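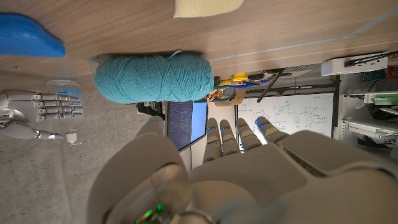 Skaltel Music Department — Instruments and Recording Equipment

Paltard Portable Vocal Recording Set

The Paltard is a portable set for recording voice and acoustic instruments. It is intended for songwriters, small vocal groups and solo performers who need a clean recording outside a full studio. The Music Department keeps the set for use in its own rooms and lends it to registered members for work elsewhere.

The set was chosen after members asked for something between a handheld recorder and the fixed equipment in the Skikholm studio. It can be carried by one person, and a singer who has never recorded before can make a usable first take with it in a single evening. Members who already record at home will find that the preamplifier is quieter than those in most entry-level interfaces, particularly when a soft voice or a fingerpicked guitar is recorded at a distance.

What the set contains

The recorder and preamplifier are housed in one unit with 2 microphone inputs, each with its own gain control and level meter. Phantom power is switched separately for each input, so a condenser microphone and a ribbon microphone may be used side by side. The set also includes one large-diaphragm condenser microphone for voice, one small-diaphragm condenser microphone for guitar or other acoustic instruments, a shock mount, a fabric pop filter, two folding stands, closed-back headphones and a padded carrying case.

Five microphone cables are packed with the set. Two are short and are meant for table or close stand use. The other three are longer and allow the performer to sit well away from the recorder. Please return all five, coiled and tied, in the side pocket of the case.

Power is supplied by the mains adapter or by the internal battery. A full charge gives five hours of recording with both inputs active and phantom power on. Battery life is longer with a single dynamic microphone. The unit may be charged while recording, although members working on very quiet material sometimes prefer to run on battery to avoid hum from older building wiring.

Recording and file formats

The Paltard records to a removable memory card in uncompressed WAV format. Each input is saved as a separate mono file, and a stereo mix of the two can be saved at the same time if this option is selected before recording starts. The files open in all common editing programs without conversion.

An overdub mode lets the performer listen to an earlier take through the headphones while recording a new part. This is useful for harmony lines and for adding a second guitar. Each overdub is saved as a new file, and the original take is left unchanged. Members should name their takes as they go. The recorder assigns only a running number, and a long session becomes difficult to sort afterward.

There is no built-in reverb, pitch correction or compression. A low-cut filter is available on each input and should normally be switched on for voice, especially in rooms above street level where traffic can be felt through the floor.

Placement of the vocal microphone

For most singers, the department recommends starting with the microphone one hand's width beyond the pop filter and slightly above the level of the mouth, angled down. Singers with a strong upper range may wish to step back for the chorus. Spoken introductions and verses close to speech can be taken nearer, with the gain reduced.

When one person sings and plays at the same time, some guitar will always be heard in the vocal microphone. Point the back of the vocal microphone toward the instrument and place the second microphone near the point where the neck joins the body. Do not aim it directly at the sound hole, which gives a heavy, uneven low end.

The Lūse microphone screen

The Lūse is a curved absorbing screen that fits behind the vocal microphone and reduces reflections from nearby walls. It is requested separately and is not packed in the case. The screen is heavier than it looks and must be mounted on its own weighted stand. The folding stands supplied with the Paltard are not rated for it.

The Lūse makes the greatest difference in hard rooms such as kitchens, hallways and classrooms. In a carpeted room with curtains and full bookshelves, most listeners will hear little change.

Loan terms

Members in good standing may reserve the set for up to 20 days. A loan may be renewed once if no other reservation is waiting. Requests are handled in the order in which they are received, and demand is usually highest in November, when many members are preparing seasonal programs. Early requests are advised for that month.

The borrower is responsible for the set from collection until it has been checked in at the Skikholm equipment desk. Loss or damage must be reported before the set is returned. Normal wear to the pop filter and headphone pads is covered by the department, and replacements will be issued without charge.

The memory card is erased after every loan. Members must copy their recordings before returning the set, as the department does not keep or recover files. Rights in all songs, lyrics and performances recorded with the equipment remain with the people who wrote and performed them. The department makes no claim to any of this material and does not ask to be credited on a release.

Care of the equipment

Switch off phantom power and lower the gain before connecting or removing a microphone. Keep drinks off any surface that holds the recorder. Microphones should go back into their pouches at the end of each session — the shock mount may stay on its stand overnight, but the microphone should not. If the set has been carried in cold weather, leave the case closed until it has reached room temperature.

Faults should be noted on the card inside the lid, with the input number and the cable in use at the time.

Reservation forms are available at the Skikholm equipment desk and on the members' page under Recording.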